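Ellery Floor Notes, January

Bench rules, second go

OK, quick one as the print deadline is Tuesday and I'm already over. The new handling rules for the arm cells are in. Angus Mahuika wrote most of them, Trí Mai cut them in half (thank you Trí). Full text is on the Skirstead share, 6 pages. Short version below.

1. Name the props before you start. Mug, tub, paper, whatever. If it's on the table it's on the sheet. "Misc" is not a prop.
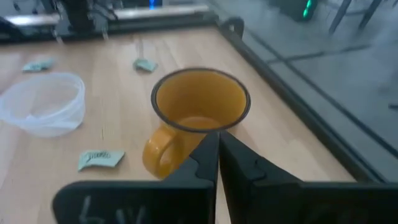 2. Mark your fingers. Any gripper plate that's been filed or swapped gets written up in the log, same day. Not on a sticky note. Arsen Antoniuk found 104 log entries with no part noted at all, so yes, this one is aimed at us.

3. Glass. Allowed, but small stuff only, and never in a two-arm run without a sign-off from Arsen or me.

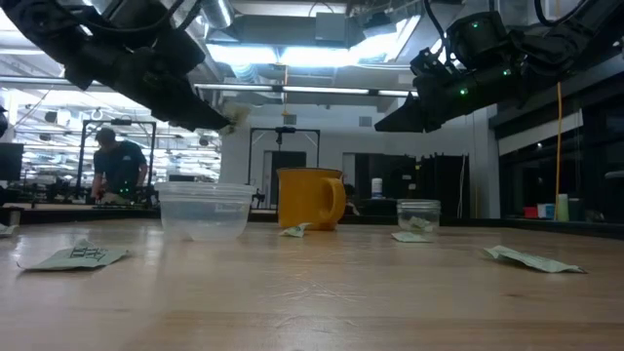

Stop buttons next. Every cell gets a press test at start of shift, both arms, logged with initials. Nostex cells too, no exceptions for "we only ran it for a minute". Same goes for the line on people nearby: if someone's at a bench behind the table while an arm is holding something, even a scrap of paper, the run counts as attended and speed stays at the low setting. Emil Lüthi asked if that covers people with their back turned. Yes. Espescially them.

4. Cables off the walkway. Overhead drops are fine. Floor runs need a cover or tape, and connectors dont get left lying loose.

5. Phones. Fine outside the rails, if you're not the named operator. Operator watches the arms, full stop.
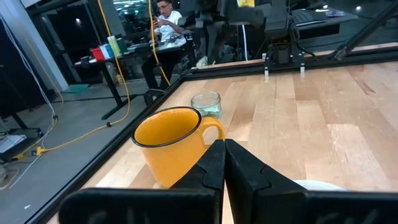

What happens now

Trial period thru the end of the month, Ellery and Grasum both. Gripes to Angus, in writing, with the rule number. Sign-off sheets are by the door to room 464. Old ones go in the recycling please, someone was still using them yesterday.

Ruby-Lee Ashby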